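De: Abenezer Mamo
Para: lista Tratgate (fanzine, cómic e ilustración de terror)
Asunto: Re: [tratgate] ¿Alguien ha visto ya las láminas de Budura?

Mulugeta Mamo escribió:
> Me han pasado dos láminas sueltas de Budura y estoy entre fascinado
> y perdido. Los monstruos parecen de feria antigua, con esos colores
> de caramelo, y luego te fijas en las manos y se te quitan las ganas
> de merendar. ¿Es una serie cerrada? ¿Hay libro? ¿Se pueden comprar
> originales o solo copias? Y otra cosa: ¿lo de Bråten va en serio o
> es un rumor de los vuestros?
> M.

¡Primo, qué alegría que por fin hayas caído! Llevo desde octubre dando la lata con Budura y en esta lista me contestaban cuatro gatos.

A ver, por partes. La serie se llama Idance y son 7 láminas, todas con la misma idea de base: un monstruo clásico sacado a bailar. El hombre lobo hace claqué, la momia se marca un bolero enredada en sus propias vendas (mi favorita, con diferencia) y hay un vampiro en plena polca que te mira como si te debiera dinero. Lo de las manos que dices es marca de la casa: las dibuja con plumilla fina cuando el resto va a pincel gordo, y por eso saltan tanto. Fíjate también en los zapatos, que están hechos igual.

Libro no hay todavía. Hay una carpeta con la serie completa, impresa en risografía a tres tintas, y el naranja es una barbaridad, ninguna pantalla le hace justicia. Tiraron 3000 y la mía es la 2956, así que yo no me dormiría.

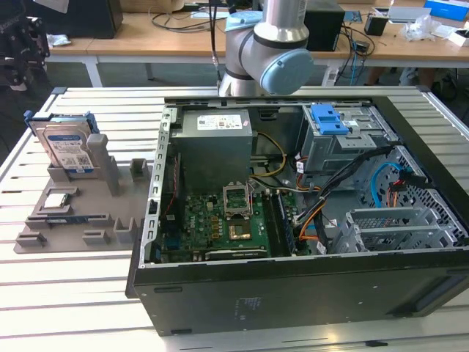 Los originales sí se venden, pero de uno en uno y cuando le apetece. Yo escribí preguntando por la momia y me contestó con una carta a mano, amabilísima, diciendo que esa se la queda en la pared de la cocina. Me ofreció un boceto previo a lápiz y dije que sí antes de terminar de leer. Se ve que al principio la momia iba a bailar con una escoba, y en el margen hay una cabecita de Drácula con rulos que no llegó a ninguna parte y que me parece genial.

Lo de Bråten va en serio. Es una sala pequeña, más bien un pasillo con buena luz, y cuelgan la serie entera junto con unas pruebas de color. Abren a las 7 de la tarde y me han dicho que habrá mesa de firmas, aunque eso último cogedlo con pinzas hasta que lo confirmen. Yo voy seguro. Si alguien se apunta, que lo diga por aquí y quedamos un rato antes en la puerta.

Mulugeta, ¿cuáles son las dos que tienes? Si una es la del esqueleto con castañuelas, mírala al trasluz: en el fondo negro hay otro dibujo metido en la trama, creo que es el público, pero en la mía se distingue mal y me encantaría comparar. Mándame una foto cuando puedas, o mejor, tráetela.

Un abrazo enorme,
Abenezer

PD: Para los que preguntaban por los números atrasados del fanzine, me quedan algunos en casa. Los llevo a Bråten en una bolsa y el que quiera que coja.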